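Enell releases Staklow 6, with planning for two arms at once

Enell has released version 6 of Staklow, its motion planning and control software for tabletop robot arms. The main change is a planner that handles two arms as a single system. Earlier versions planned each arm separately and stopped one of them whenever their paths came too close.

The old method was safe but slow, said Štěpánka Matoušek, who leads the planning team. "If both arms wanted the middle of the table, one of them sat and waited," she said. "On a small table, that's most of the time."

Version 6 checks the full shape of both arms, including the grippers and a loose allowance for cable hoses, 100 times a second. When the gap between them gets small, the planner first tries to bend one path around the other arm. If it can't find a way around, it slows both arms down. A full stop is still there as the last step and can't be turned off.

Enell tested the release on 397 recorded tasks from its own benches, most of them sorting and handing over small household and office items. The company said the average task took around 15 percent less time than with the previous version. Tasks where the arms stayed on their own sides showed almost no change.

Lukáč, a lab supply company that has used Staklow since version 4, had early access to the release. It reported one problem: the planner sometimes picked a wrist angle that pulled a hose tight. Enell added a setting for hose length before the final build, but users have to measure and enter the value themselves.

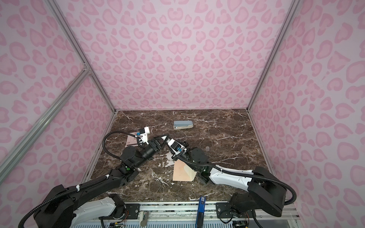 The perception module is mostly the same as before. It still has trouble with clear plastic, and Matoušek said a fix is being worked on separately. Users who need to pick up clear items are advised to keep entering those positions by hand for now.

Configuration files from version 5 will load, but the two arm bases have to be calibrated against each other again before the new planner will start. The tool for this, Drirnley, comes with the download and also runs from the command line.

Staklow 6 is free for current license holders. Support for version 4 ends in August.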